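Living in a factory-framed house: workshop and household notes for the first year

These notes are for owners of houses assembled from closed wall panels and floor cassettes. Most general DIY advice assumes studs placed by hand and services run wherever the electrician found room. A panel house is more regular than that, and several common jobs go faster if you use the regularity. Dimensions are in inches unless stated.

Get the panel drawings first

Ask the builder for the panel layout sheets, one per wall. Each sheet shows stud centers, header positions, lifting points and the service cavity. On Plotstead houses the sheets are in the handover pack behind the appliance manuals. Agudelo supplies them as a single file on request. Print the sheets for the rooms you intend to work in and tape them inside the door of the utility closet.

If the sheets are missing, look for a panel number stenciled on the bottom plate in the garage or attic. The supplier can usually work back from that.

Finding a stud

Studs are set at a fixed spacing from the panel edge, not from the room corner. Measuring from the corner is the usual cause of a missed fixing. Locate the panel joint first. It shows as a double stud on a magnetic finder, with two columns of screws 1 1/2 apart. Measure from the center of that joint.

Run the finder at two heights at least 36 inches apart. A single hit may be a nail plate protecting a cable. Two hits on a plumb line are a stud.

Mark with painter's tape. Pencil shows through one coat of flat paint.

Drilling depth on outside walls

An outside wall has a membrane behind the service cavity that controls air and moisture. Puncturing it will not cause trouble overnight, but every hole leaks air, and the loss adds up.

Set a depth stop before drilling. A ring of tape on the bit is adequate for one or two holes. For a row of shelf brackets use a collar with a set screw. Allow for the thickness of the drywall plus the cavity, less 1/4 inch. If the bit suddenly drops and you feel a draft at the hole, stop. Fill the hole with acoustic sealant, let it skin over, and move the fixing to a stud.

Heavy items on the wall

The published limit for a hollow-wall anchor applies to sound drywall and a straight pull. A deep shelf applies leverage and should be treated as a heavier load.

Wall cabinets: fix to studs at every available center, top and bottom rail.
TV brackets: fix to two studs. If the bracket will not span them, screw a plywood backer across the studs and mount to that.
Curtain rods: most panels have a continuous header over the window. Use wood screws directly into it.
Mirrors: French cleat, cut from 3/4 plywood at 45 degrees.

Seasonal movement

Factory-dried framing moves less than site-dried framing, but it still moves. Expect hairline cracks at the panel joints during the first heating season, mostly above doors. Leave them until the following July, when indoor humidity is higher and the cracks have stopped changing. Then rake out with a utility knife, bed paper tape in setting compound, and sand with 120 grit.

Do not fill the gap between the stair skirt and the wall with rigid filler. Use a paintable flexible caulk.

Door adjustment

Interior doors arrive hung in their frames. If a latch stops catching, check the hinges before touching the strike plate. Remove one screw from the top hinge, on the jamb side, and replace it with a 3-inch screw driven into the framing. Tighten a quarter turn at a time. This pulls the head of the door toward the hinge and clears most binding at the latch side.

Floor squeaks

Floor cassettes are glued and screwed, so a squeak is nearly always at a cassette joint. Mark the spot from above and check it against the floor sheet. From below, run a bead of construction adhesive along the joint. From above, under carpet, use breakaway screws. Confirm where the pipes run before using either method – underfloor heating circuits cross the joints.

Ventilation and filters

A tight house depends on its ventilation unit. Idel units show a filter warning after 2000 hours of running, but the timer knows nothing about dust. During sanding or other dusty work, check the filters every week. Vacuum the supply grilles when you change them. Keep the unit running at low speed when the house is empty.

Countertops and tables
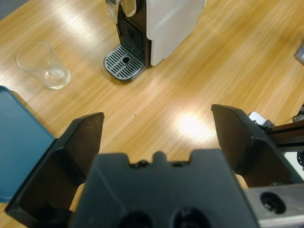
Capsule espresso machine on a glossy wood tabletop.

Wipe spills with a damp cloth and dry the surface afterward. Avoid abrasive pads on gloss finishes, which show fine scratches under overhead light. Re-oil unfinished or oiled wood when a drop of water no longer beads.

Keep a record

Eduardo Buenaventura, who handled warranty calls at Anduven, kept one sheet per house with columns for date, room, panel number and work done. The same format suits an owner. Add the paint codes, and note any hole drilled in an outside wall, with its height above the floor. Allow 15 minutes after each job to write it up and photograph the open wall before closing it.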